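Wundholm Extends Parts Coverage for Small Kitchen Appliances

VURCOMBE, February — Wundholm will extend spare parts supply for its countertop appliances from two years to up to 23 years. The parts list now holds 3661 items.
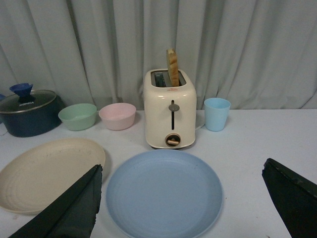 Does the change apply to units already sold?
All registered units are covered, whatever the purchase date.

Orders are handled by Irenent from its Vurcombe warehouse.

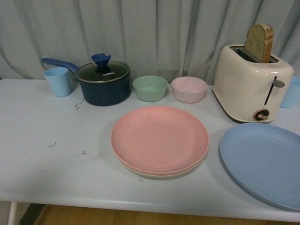 Toaster, saucepan and tableware on a white table.

Cords, levers and crumb trays ship first — heating parts follow after testing at the Ağca site.
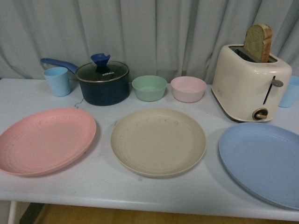
Who may fit heating parts?
Only approved repair shops may fit them.

Price lists are available from the Wundholm parts desk.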